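Kapitel 7
Wärmeübertragung in kleinen Garräumen

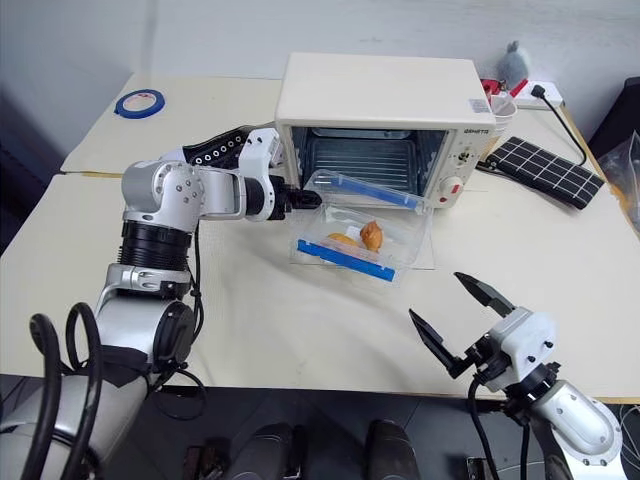
Abb. 7.1 Kleiner Tischbackofen mit geöffneter Tür, davor ein durchsichtiger Lebensmittelbehälter aus Kunststoff

7.1 Einführung

In den Kapiteln 5 und 6 wurden Wärmeleitung, Konvektion und Strahlung getrennt behandelt. In einem Garraum treten alle drei Mechanismen gleichzeitig auf, und ihr Anteil am gesamten Wärmestrom verschiebt sich im Verlauf des Garvorgangs. Bei Haushaltsgeräten mit kleinem Innenvolumen ist diese Verschiebung besonders ausgeprägt: Der Abstand zwischen Heizelement und Gargutoberfläche ist gering, die gespeicherte Wärme der Luft bleibt gegenüber derjenigen der Wände vernachlässigbar.

Der Strahlungsanteil wächst mit der Differenz der vierten Potenzen der absoluten Temperaturen von Heizelement und Oberfläche. Der konvektive Anteil hängt dagegen näherungsweise linear von der Temperaturdifferenz zwischen Luft und Oberfläche ab. Eine Erhöhung der Heizleistung bräunt das Gargut daher stärker, ohne die Kerntemperatur im gleichen Maß anzuheben — im Inneren bestimmt allein die Wärmeleitung den Verlauf.

Wird die Tür geöffnet, tritt warme Luft im oberen Bereich der Öffnung aus, während kühlere Raumluft unten nachströmt. Die Lufttemperatur fällt rasch, die Wandtemperatur nur langsam. Für die Auslegung des Temperaturreglers ist deshalb die Lage des Fühlers maßgebend. Ein Fühler in Wandnähe registriert die Störung verzögert und gedämpft.

7.2 Begriffe und Annahmen

Die folgenden Abschnitte beziehen sich auf einen Modellgarraum mit einem Volumen von 10 l und einer elektrischen Anschlussleistung von 1.340 W. Die Umgebungstemperatur beträgt 20 °C. Stoffwerte der Luft werden als konstant angenommen, der Einfluss der Feuchte bleibt bis Abschnitt 7.5 unberücksichtigt. Als Gargut dient eine ebene Platte mit einheitlicher Anfangstemperatur.

Die dimensionslose Biot-Zahl setzt den Wärmeübergang an der Oberfläche ins Verhältnis zur Wärmeleitung im Gargut. Liegt sie deutlich unter 0,1, darf mit einer einheitlichen Temperatur des Körpers gerechnet werden. Für die meisten Backwaren ist diese Bedingung verletzt. Das Verfahren nach Gill und Zou (Abschnitt 7.4) unterteilt die Platte in 64 Schichten und löst die Wärmeleitungsgleichung schrittweise. Die Herleitung setzt die Kenntnis der Randbedingungen dritter Art voraus (siehe Kapitel 5).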